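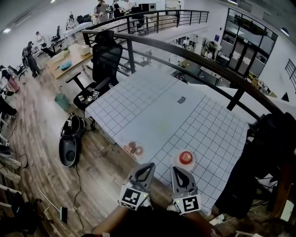 Work and Automation, Unit 4: Who does what once the robot is in

Lecture notes, Rhona Urquhart

Reading for this unit: Aydoğan, chapters 2 and 5. Bring your notes from the Ratmont visit.

1. The case

Kedix packs mixed food orders for small shops. The Cunlow site had 70 packers when the first robot arms went in. Management expected the arms to replace picking by hand. In the first year they took over sealed boxes and tins. Fruit, baked goods and anything soft stayed with people.

The firm then set up a new job, called demonstrator. A demonstrator does a task by hand with a gripper tool, over and over, and the recordings are used to train the arms. Most of the first demonstrators came from the packing line. 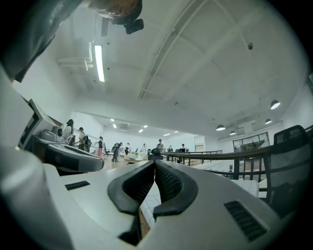

Fig. 4.1. Hand-held gripper with black padded fingers. Open-plan work area behind.

2. What changed for the staff

Pace. On the line the belt set the speed. Demonstrators work to a daily target of up to 200 recordings, and can stop between them.

Skill. Saadet Yazıcı, a packer before she moved over, told us the hard part was slowing down. She had to learn to pick things up in a way a machine could copy, and her first week's recordings were mostly thrown out.

Body. Less lifting, more strain in the wrist and thumb. Kedix now limits a session to 3 hours. The limit came in last February after complaints.

Pay. Same grade as packing. This is still in dispute - the union side argues that the recordings keep their value after the worker has left. Murdo Gunn's paper sets out both positions and is worth reading in full.

3. Terms to know

Task shift: part of a job moves to a machine and the rest stays with the worker.
Tacit skill: something a worker can do well but finds hard to put into words.
Deskilling: see Unit 2. Consider whether it fits this case.

4. For the seminar

Compare Cunlow with the Sarıgül warehouse, where outside contractors made the recordings and the packers were not asked. Hülya Avcı will take the Thursday group.

Written work: 2000 words on one of the four headings in section 2. Hand in at the department office by 25 May 2023.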